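Chapter 9
Buying a First Arm: The Gasia Desktop Kit

A small robot arm can be bought finished or as a kit. This chapter looks at a kit, the Gasia from Filtwood, which sells for $294 and takes 13 hours to build. Przemysław Cieślak and Kavinda Sheikh tested it on soft objects — knotted rope, mostly — and their notes are used in the sections that follow. Read the parts list in Section 9.1 before you compare prices.
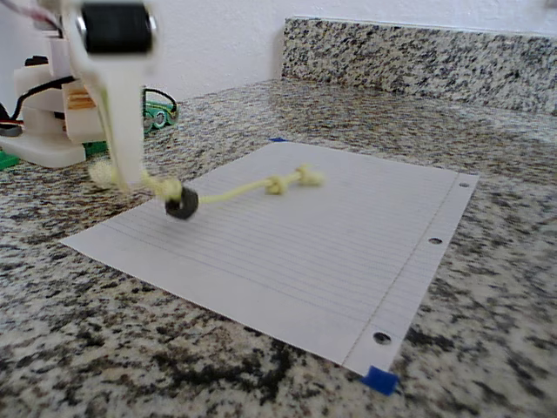
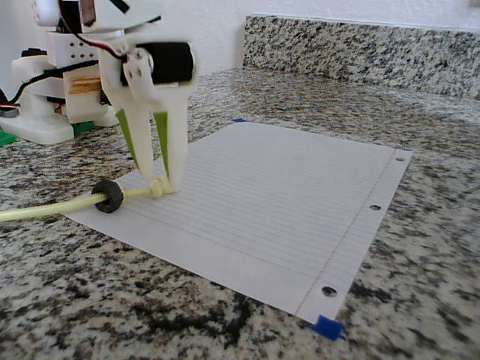
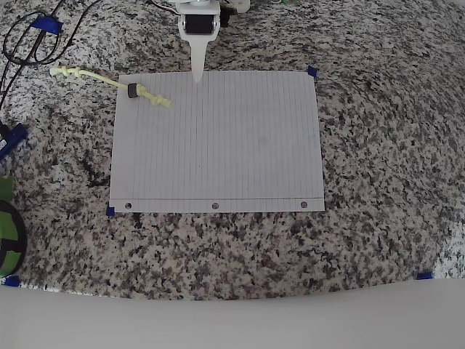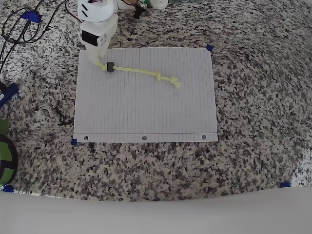

Figure 9.1 The arm and a knotted rope on a sheet of lined paper taped to the counter.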